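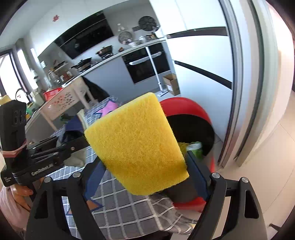

Yellow scouring sponge, fuzzy side forward.

I've been meaning to write about family group photos for ages, and a wedding at Drenby in September finally pushed me into it. The couple had sent me a list of 11 groups, all written out with first names, and we were finished before the ice in the drinks had melted. I could have kissed them both! Two weekends earlier I'd had a list that said "family, then friends, then everyone else" and we were still at it when the caterers started making faces at me through the window.

I know the group photos are the part most couples dread. You've just gotten married, you want a hug and a drink, and instead some woman with two cameras (hello!) is asking you to stand in front of a hedge with your uncle. But when I look at which pictures get framed and sent to relatives, it's the groups, over and over. I went through last season's print orders one evening and there were 1,380 prints in total, and I'd say the grandparents picture was the one I kept seeing. The sparkler exits get all the likes. Grandma gets the mantelpiece.

So, the list. Start with the biggest group and work down, letting people go as you finish with them. Put anyone who can't stand for long near the top, and the small children right there with them. Write names instead of titles, please! "Bride's aunts" means nothing to me when I'm looking out at a lawn full of people in hats, but if I can yell "Denise!" then Denise will come. And if there are two people who shouldn't be put side by side (every family has them, mine has several), tell me quietly beforehand and I'll handle it without a fuss.

Then pick a caller. I'm begging you. My second shooter, Przemysław Krawczyk, has a wonderful big voice and will round up anybody you like, but he doesn't know your cousins by sight. Your brother does. Give the brother a printed copy of the list, on paper, in a pocket, and tell him the day before that he has the job. Don't give it to a parent. Parents get stopped every three steps by someone wanting to say congratulations, and then we've lost the caller and a parent.

Timing depends on the place. At Vilari the ceremony lets out straight onto the terrace, so we can start right away while everybody's still bunched together. At the Schnyder barn there's a walk up the hill to the drinks, and people vanish along it like you wouldn't believe — in that case I ask for the groups before anyone sets off. The biggest full-guest picture I've taken there had 155 people in it and I shot it from the hayloft door with my elbows on the sill. Everyone looking up, nobody hidden behind a tall cousin. If your venue has a balcony or an upstairs window, ask if I can get to it.
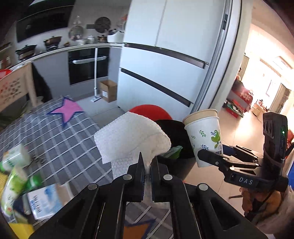 What people wear matters more in a group than it does in any other picture of the day, and I get asked about it constantly. You don't need everyone matching! Plain, soft colors on most of the family and one or two prints mixed in is plenty. A beige knit like that sleeve on the right is the kind of thing I love on a grandmother or a chilly bridesmaid, it sits next to anything. Small busy patterns are trickier. The green leafy vines on that paper cup are sweet up close, but put the same print on six dresses and step back far enough to fit the whole family in and it all goes to mush. Big florals hold up much better. Very thin stripes are my one real no, because they can shimmer in a strange way on screens and I can't always fix it.

A few of you have asked how many pictures you get back. For the Drenby wedding I came home with 2,617 frames and no, you will not be getting all of them, you'd never speak to me again. For each group I take a handful in quick succession and pick the one with the most open eyes. Now and then I'll borrow a face from the frame next door if somebody's dad has blinked through the best one. I don't charge extra for that.

If you're booked with me for next season, the blank group list is in your welcome folder, on the page after the Driltometti album samples. Fill it in over a glass of something and send it back about a month before. Changes are fine right up until the night before, just text me so I see it, and please give a fresh copy to whoever's doing the shouting.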